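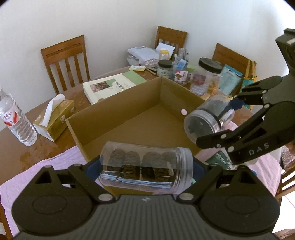 Do biscuits really keep in clear plastic jars?

My sister swears by tipping dark biscuits into screw-top plastic jars, still in their crinkly inner sleeve, then standing the jars in a cardboard box in the cupboard. I bought 5 jars from Minhas in October and I'm not convinced. Mine seem to go soft just as fast as in the packet. Is the sleeve the problem, or are the jars no good?

Asked 2nd November – 58 views

2 answers

Leave the sleeve on. It stops them rattling about and breaking. The lid is what matters. Fill one with water, screw it shut and turn it over on the draining board. If it drips, your biscuits never stood a chance. I had a set from Endholm that leaked from new, whatever "airtight" was supposed to mean on the label. Dry the jar overnight before anything goes back in.

As for the box, I can't see that it does much for freshness. It keeps the light off and stops jars rolling out on your foot. Any old box will do, so don't let anyone sell you a "pantry crate".

Helpful? 5 people said yes

just use a tin. plastic jars always smell of whatever was in them last and I don't believe anyone who says bicarb gets rid of it. also how long are you keeping biscuits?? ours last 2 days

Helpful? 2 people said yes

Share (2)

© Cuvbridge Household Help | Contact us | Back to top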